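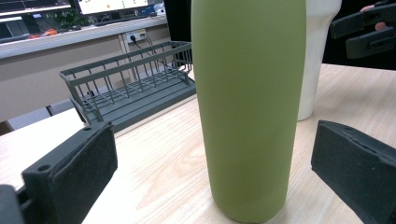

Fig. 1 – Green bottle on the table, wire rack to the left.

5. Washing and drying your bottle

I do mine straight after dinner, while the sink's still full. Give the bottle a proper wash before you first use it, too.

1. Unscrew the cap and tip out whatever's left.
2. Fill with warm water and a small squirt of dish soap. Leave it for 5 minutes.
3. Scrub the inside with a long brush, then run a soft cloth along the thin seam near the base – grime loves that spot.
4. Rinse 2 times.
5. Stand it upside down in the rack, cap off, overnight.

Note: I keep a tray under my rack and empty it every morning. Saves the tabletop no end!

Caution: No steel wool on the matte colour, please. I wrecked my first one that way and I'm still cross about it.

Questions? Write to Noémie Gaillard, Kerex Customer Care | © Kerex | Back to top
Filed under: Care & Cleaning, Drinkware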